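Friday, Gralex handheld, shelf pick-and-place

Recalibrated gripper width before starting — last week's zero had drifted and the closed position read open. Ran the shelf task at the desk until lunch. 23 demos kept, 19 thrown out, nearly all of those for lost tracking when the wrist turned fast toward the white wall.

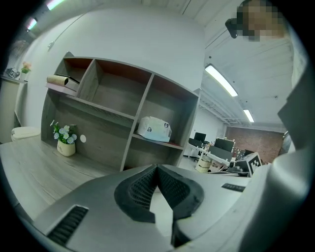
Slower approach helps. Ignacio Ocampo thinks the loss is mostly a lack of texture and wants to try posters before we touch the SLAM settings. Fine with me.

Total is now 670 usable. Retrained on the Bencombe machine overnight with the old 781 set left out, to see if the new width values matter by themselves. Grasp timing looks better on the held-out demos, placing no different.

To do: redo the map after the posters go up, check the timestamp offset again.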